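Minutes, Trania Shared Workroom, users' meeting
September
Posted by Hưng Hứa

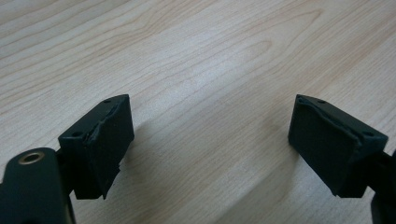 Tabletop, light wood, as discussed under item 1.

Started at 6:15 p.m. Last meeting's minutes accepted, with a grumble that they left out the argument over coat hooks.

1. Tabletop finish
The Wandedine rep has offered to refinish the big table for $500. Hưng asked what is wrong with it now. The rep's letter says the surface is "tired." Hưng passed the photo around and said he sees pale wood, wavy grain and a faint sheen where the light falls on it, and would like somebody to point to the tired part. One member said a photo of a small area proves nothing about the rest. Fair point. Another said the darker oval in the grain is a stain. Hưng said it is grain. Not settled to everyone's satisfaction.

Thân wants a harder coating before winter classes start. Asked whether their last harder coating held up, the Thân people said it was a different product. The meeting did not find this reassuring.

Agreed: no money spent until we have 2 written quotes, and they must say what the coating is, how long the room would be closed and who moves the table. "Premium protective system" is not an answer.

2. Trorov table covers
Trorov would lend us covers on trial. The flyer says they "extend table life." By how much, and compared with what, it does not say. We would also have to store them, and the closet is full. Vote: 2 for, 5 against. Offer declined.

3. Wiping down
The sign asking people to wipe the table after use has been up since spring. Hưng doubts anyone reads it. Proposal for a bigger sign. Hưng doubts anyone would read that either. Sign stays as it is. Cloths to move from the closet to the hook by the door.

4. Other
Key for the side door still missing. Radiator noise, see last minutes, no change.

Hưng to write to Wandedine and Thân for the quotes.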